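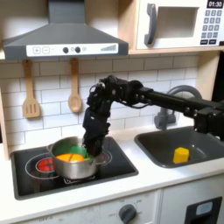

Tiruwork Nigatu asked in January whether the pot should be on the list at all, given that it comes in a separate box from the kitchen and is bought separately. It should. Anything that stays on the unit between sessions is inspected with the unit, and the list has been changed to say so.

Play Kitchen Inspection Checklist
Unit reference: 3651
Location: Gridby playroom, long wall
Interval: every 6 months, and after any move
Marking: OK / Watch / Fail. A Fail takes the part out of use the same day.

Section A – Stability and fixing

A1. Unit stands level, no rocking when pressed at the front corners.
OK.

A2. Wall fixing present and tight.
Watch. The left bracket took a quarter turn before it was tight. It was tight at the previous inspection. Check again in one month.

A3. Shelf carrying the microwave does not tip or slide under hand load at the front edge.
OK. Press down, do not pull. The shelf is light wood and has no visible splits at the fixings.

A4. Microwave cannot be pulled off the shelf by a child at floor level.
OK. The white microwave is held from underneath. The door opens and closes without catching.

Section B – Cooktop

B1. Surface free of chips and lifted edges.
OK. The cooktop is black and glossy and shows scratches readily. Fine scratches are not a defect. A scratch that catches a fingernail is marked Watch.

B2. Raised rim complete, no gap between rim and white counter.
Watch. Crumbs collect against the gray rim, mostly at the front. Cleaned at inspection with a soft brush. If the gap has opened enough to take a sheet of card, mark Fail and reseat the cooktop.

B3. Burner print legible and not flaking.
OK. This covers the red burner and the white rings. Run a damp cloth over the print and look at the cloth for color.

B4. No sharp transition where the cooktop meets the countertop.
OK. Test with the back of the hand.

Section C – Hood, wall and hanging items

C1. Range hood secure, front edge free of burrs.
OK. The canopy slopes, and children put things on it. Check the top surface as well as the front.

C2. Knobs on the control strip do not pull off.
OK. Pull each one straight out with firm finger pressure, then twist and pull again. The plus and minus markings are for play value only and are not inspected.

C3. Backsplash flat against the wall, corners down.
OK. Tile pattern in good condition, including behind the stove.

C4. Spatula and spoon free of splinters, cracks and raised grain.
Watch. The slotted spatula has a rough edge inside one of the slots. Sanded at inspection. The spoon is sound.

C5. Hanging points hold the utensils and have no exposed points.
OK.

Section D – Pots and play food

D1. Pot rim smooth all the way around.
OK. The stainless-steel saucepan was checked with a cotton ball drawn around the rim. No fibers caught.

D2. Pot handle firm, no gap large enough to trap a finger.
Watch. The loop handle on the saucepan is small. A child's fingertip passes through freely, which is acceptable. Recheck if the loop is ever bent.

D3. Food pieces pass the small parts check, including any piece that has come off a larger one.
See comments.

D4. Food pieces free of cracks, bite marks that break the surface, and loose paint.
OK after removal of 2 pieces, both with broken surfaces. Discarded, not repaired.

D5. Food and pots washed and fully dry before return to the unit.
OK. The log is kept with the wash tub. Entries are initialed. 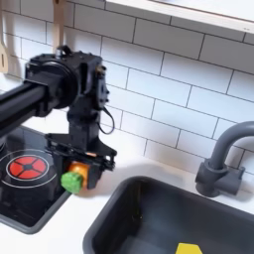 Carrots with separate tops ought to be tested in both states, a comment on the last list argued, as one piece and as two, with the result recorded for each. The comment is correct and D3 is now carried out that way. Where a leafy top is fixed, twist it gently and then pull along its length. If it moves, treat it as removable and test the top alone. Orange and green pieces get handled more than the rest of the basket at Gridby, so they wear first.

Section E – Sink side

E1. Counter between cooktop and sink clean and dry at the start of the day.
OK.

E2. Sink has no standing water.
OK. The sink is for dry play. Staff at Kahraman allow water in theirs and have a separate list for it – do not mix the two.

E3. Underside of counter dry, no swelling or soft spots.
OK. Reach in from below and feel along the joint.

Comments and follow-up

1. The replacement brackets for A2 have been requested from Skaltora. Until they arrive the existing bracket stays in place and is checked at opening, 8 a.m. The unit remains in use.

2. Several readers asked for a torque value for the wall screws. The list does not give one. Hand tight with a standard screwdriver, no power tools. The screw holes in the back panel strip easily and a stripped hole is a Fail under A2.

3. Restier uses a disinfectant spray on wooden utensils. It raises the grain over time, and the C4 results there have been poor. Wipe with a damp cloth and mild soap, dry upright, and do not soak.

4. A question came in on the age of the unit. The inside of the door carries a replace-by year of 2033. That year applies to the cabinet. Food pieces and utensils are replaced on condition.

5. D1 has been failed elsewhere on the strength of a dent. A dent with a smooth rim is a Watch.

Result: unit passed with Watch items A2, B2, C4 and D2. Copy of this sheet to be kept inside the cabinet door.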